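Pre-game inspection, Clusunel Field, home side
Filled in by: Tatsuya Ogura
Kickoff: Wednesday, 7 p.m.

Playing surface
Turf seams, both end zones: OK
Turf seam at the 20-yard line, visitor side: REPAIR. The edge is lifting. I could put three fingers under it. Chang-ho Heo glued it in March, but the glue did not hold.
Goal post pads: OK, straps are tight
Pylons: OK, all soft type

Sideline
Yard markers and chains: OK
Benches: one bolt is missing on the home bench, please replace before the teams arrive
Drinking water: OK
Distance from bench to line: OK after we moved the bench back

The medical items I checked together with Mireille Tessier. The splint bag is complete. The defibrillator shows the green light — but the spare pads expire soon, so I ask to order new ones now.

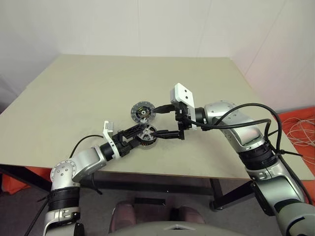 The stretcher stays by the tunnel gate and must not be locked in the storage room, as it was at the last game. The ambulance gate was open when I tested it and the key is with Ye-seo Song.

Stands
Handrails: section 4 is loose at the top step, CLOSED until fixed
Exit signs: OK
Seat 67, row 3: broken back, tape is put on it
Lights: OK, one lamp is slow to start

Second check of the turf seam is at 4 p.m. If it still lifts, Seung-woo Yeo must decide with the referee before warm-up.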